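Elau Kitchen Science Club Fills the Hall Again

Elau's home science evenings are back for November, and what a start! The first night drew 268 people to the old Verhoeven building on Cluvton Street, with families still squeezing in well after seven o'clock.

The theme this season is water – where the town's supply comes from, what's dissolved in it, and what you can find out about it with things from a kitchen drawer.
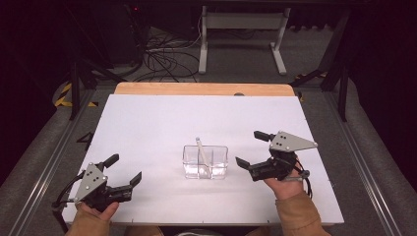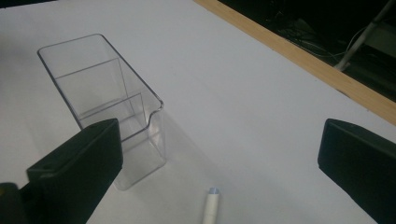
Clear plastic containers on a white surface.

Riet Goossens, who started the club in her own garage, opened with surface tension and had the front rows floating paper clips within minutes. After that came homemade pH strips, dyed with red cabbage juice (yes, the whole building smelled of it), and a long, lively argument over whether rainwater makes better tea. The tea question went to a show of hands and rainwater lost badly.

"I had a talk ready for the second half and we never got to it," Goossens said. "They wanted to keep testing things, so we kept testing things."

The club has also mailed out 679 hardness test cards to homes between the river and the rail line. Results will go on a big wall map in the lobby, one colored pin per household, and 501 cards have come back already – a terrific response for something that depends on people remembering to find a stamp!

Next up is an evening on ice and salt, then one on soap bubbles. Doors open at 6:30 p.m. and entry is free. Children under ten need an adult with them, and everyone should bring a clean jar with a lid. Test cards can still be dropped off at the library desk until the end of the month.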